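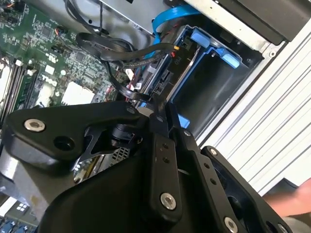
Keep the Old Office Computer

My town, Tornusura, plans to replace 100 desktop computers at the public library and the town hall in April. I think most of them should stay. People use them to print forms, read mail and look up bus times.

The quote from Florkon is 815 dollars a machine. More memory and a new drive would cost far less, and a desktop case opens up for that kind of work.
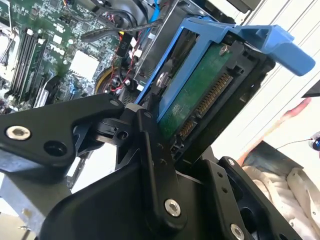 What the Money Could Do

The library on Spanos Street closes at 5 p.m., before many people get off work. I would spend the savings on evening hours. Fix 700 dollars' worth of broken chairs too. Buy new computers when the old ones fail, one at a time.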